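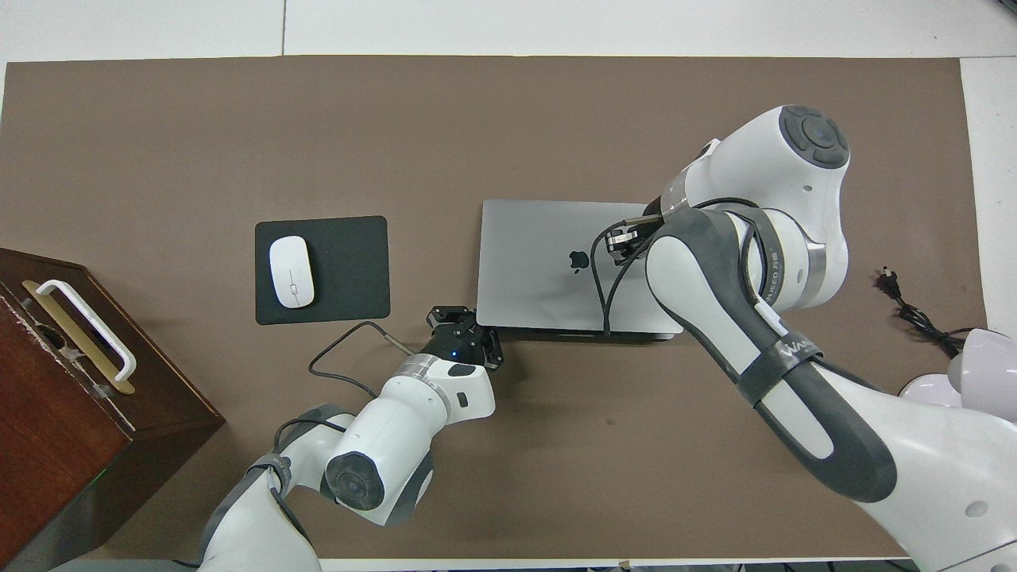

Reader Oyku_N wrote under my old post in August that a desk mat is only a tablecloth for people with computers, and asked if I could please review something useful next time. I have thought of this remark many times, and I am sorry to tell her that I am again writing about a desk mat.

The mat is the Grundeck large size, in the colour they call Riverbed. On the website it looked grey. At home it is between brown and grey, closer to brown in the evening when the lamp is on. I wanted grey, but I have become used to it and now I think it is the better choice on a white table, because plain grey can look like an office.

My table is white and shows everything. Every cup leaves a ring, every pencil leaves a mark, and the edge of a laptop makes small dark lines that need a lot of rubbing. I bought the mat for this reason only. It covers most of the tabletop and leaves a little white at the borders. I had measured for it to go to the edges, but I measured the old table, so this is my fault and does not count against Grundeck.

First days

It came rolled very tight in a cardboard tube. The instructions say to leave it flat for 2 hours. This is too optimistic. After one night the corners were still standing up, and I put heavy books on them for 6 days. Since then it is flat and it stays flat. There was a smell like new shoes, not strong, and it went away when I kept the window open.

Please do not iron it. I read this advice in a forum and tried a warm iron on one corner with a towel between. The corner is now a little shiny.

Daily use

I keep my laptop on it, closed for a big part of the day, with the mouse and its pad on the left side. Yes, I use a mouse pad on top of a desk mat. Grundeck says that the mat works as a mousing surface, and it does work, but my wireless mouse feels slow on it, as if the floor is carpet. On my black Tiltix pad the same mouse moves easily and stops where I want. The Tiltix pad has rounded corners and a slightly rough matte surface, and it does not slide on the mat at all. Some people will find two layers silly. My wrist does not complain, so I continue.

I use the mouse with the left hand, which I learned some years ago when my right shoulder was painful. If you do the same, check that your mouse has an even shape on both sides. Many of the expensive ones are made only for the right hand.

The laptop does not slip either. Before, when I opened the lid with one hand, the whole computer travelled backwards. Now it stays in its place. Cables are also quieter, if this is the correct word – they do not scratch and knock on the table when I pull them.

With heavy things the mat is less good. I have an old wooden box, dark brown and quite worn on top, that I like to keep at the far left. When something heavy stays on the mat for a week, it leaves a dent, and the dent needs two or three days to disappear. I now lift the box from time to time and move it by a finger or two.

Cleaning

A damp cloth is enough for dust and for tea. Coffee with milk needs a drop of dish soap. I spilled soy sauce once (I was having lunch at the desk, I know) and I was sure the colour would change, but I wiped it at once and there is nothing to see. Ink from a ballpoint pen did not come out. It is a small line near the front and I have stopped looking at it.

Compared with the other one

Before this I had a felt mat from Zeleke. It was softer and nicer to touch, and in winter it was warm under the arms. But it collected crumbs and hair like a cat's favourite blanket, and after one year the front edge was full of little balls. The Grundeck has no stitching around the edge, so I was worried that it would open up there. I have looked carefully and I find no damage yet.

What I would change

I would like a second size, somewhat longer. I would also like an honest photo of the colour on the website, taken near a window. And the tube should open from both sides, as I had to push the mat out with a broom handle.

Would I buy it again? Yes, for a white table. For a dark table that hides the marks by itself, I would save the money and buy only a good mouse pad.

My rating: four stars from five. I take one star for the ballpoint line and the dents together.

Jokus Desk Notes > Reviews > Mats and pads

15 comments · 290 shares

© April 2020 Jokus Desk Notes · Contact · Back to top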